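Search this book Go
Home | Contents | Chapter 4 | Glossary
Print this page | E-mail this page

Chapter 4: Badge Software and the People Who Print From It

At Numside, Rukhsana Arain bought an ID card program with 22 templates. Staff used one, badly.

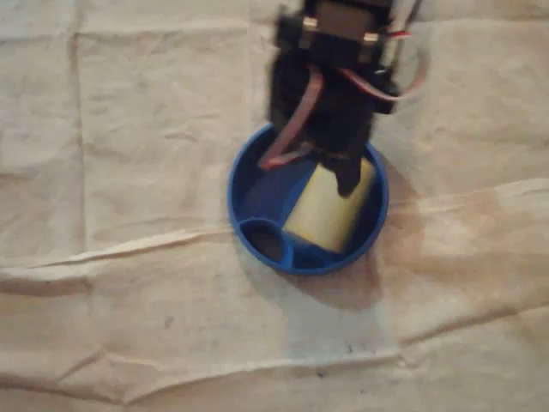
Fig. 4.1 Gripper over a blue container.

A badge program is a database wearing a nice shirt. It stores names, and prints them misspelled at 30 cards a batch.

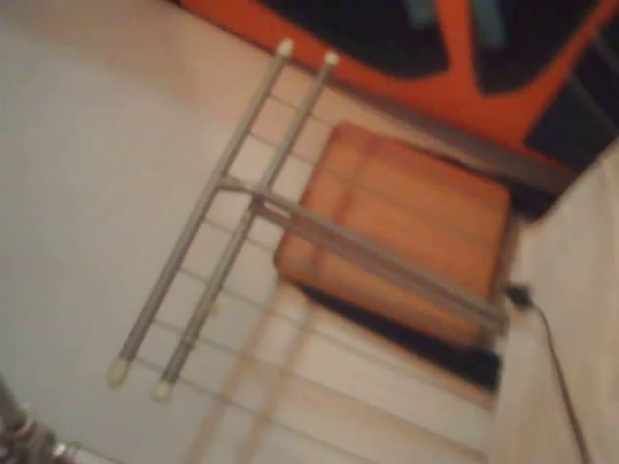
Fig. 4.2 Chair frame with capped rods.

Trial versions deserve a full workday - preferably a bad one.

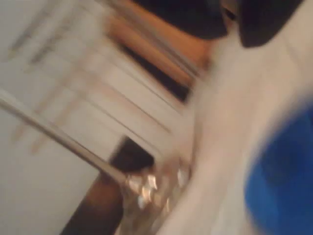
Card layouts come next, and everyone has opinions about color. A strong royal blue, like the rounded object in the corner of the photo, will pull the eye off any name printed beside it. Managers love it.

Zeeshan Butt allowed 14 fonts on the Lullico card.
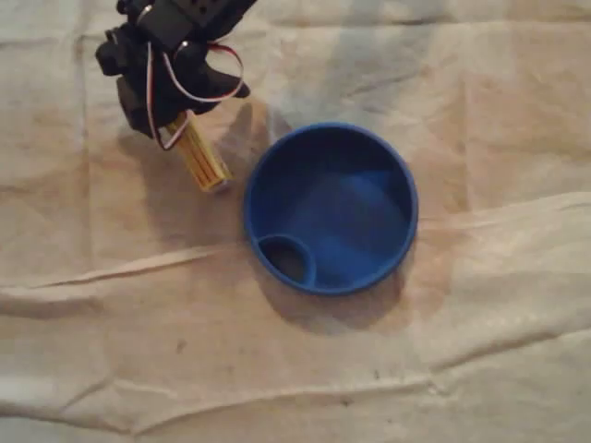

He later allowed two, and visitors could read it. Section 4.1 starts with importing names.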